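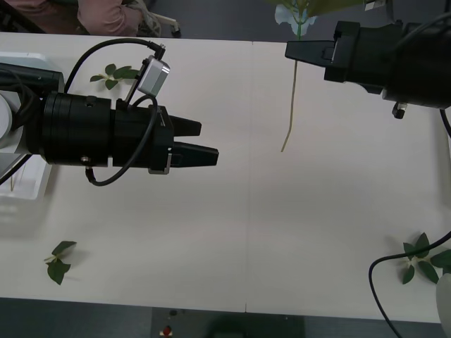

1/ The long white table, a few notes on how I put it together and how it's held up. Two tops side by side, seam down the middle. People ask about the seam more than anything else.

2/ The tops are from Domínguez, a secondhand office place near the bus depot. 60 each. They had a stack of them against the back wall and Milagros Zapata went through it with me to find two that matched in white. The first pair looked fine in the store and terrible in daylight, so we took them back.

3/ Joining them: lay both face down on blankets, push the long edges together, clamp, then flat steel plates across the joint. I used short screws. Check the length before you drive the first one. Flip it with a second person.

4/ The seam is faint but it's there. You can feel it with a fingernail. Paper over it is fine to write on if you put a pad underneath. I thought about filling it and decided to leave it alone – filler on a joint that moves a little will crack and then you have a crack plus a seam.

5/ Legs are Iltavholm, the adjustable kind. The floor slopes toward the door. Set the far corners first, then bring up the middle pair until they just touch. Overdo the middle and the joint opens on top.

6/ Cleaning. Damp cloth, a drop of dish soap, dry cloth after. For pencil marks I use a white eraser. No scrubbing powder, it leaves a dull patch that you see every time the light comes in low.

7/ The thin stem hanging down over the table: I like having something green-ish up there and I have let it get long. It goes from pale green to tan and has a bend at the tip. I'll probably trim it in June.

8/ If you hang anything over a work table, measure from the tabletop and not from the floor. I got this wrong with a lamp. 300 mm higher would have been right and I had to redo the hook.

9/ Someone asked about storage. There's an Ekby shelf on the other wall for small stuff, and a Jomow cart that rolls under one end. The cart is a bit too tall with the tray on, so the tray lives on top of the cabinet.

10/ Weight: the joined top is heavy and awkward to turn in a hallway. If you might move in the next year, bolt the plates on so you can split it again. I used screws and I regret that part.

11/ Total with legs, plates and the van was under what one long top would have cost me new. The quote I had for that was over 1000, before delivery.

12/ Next is edge trim on the door side, where it gets bumped. Will add to this when it's on.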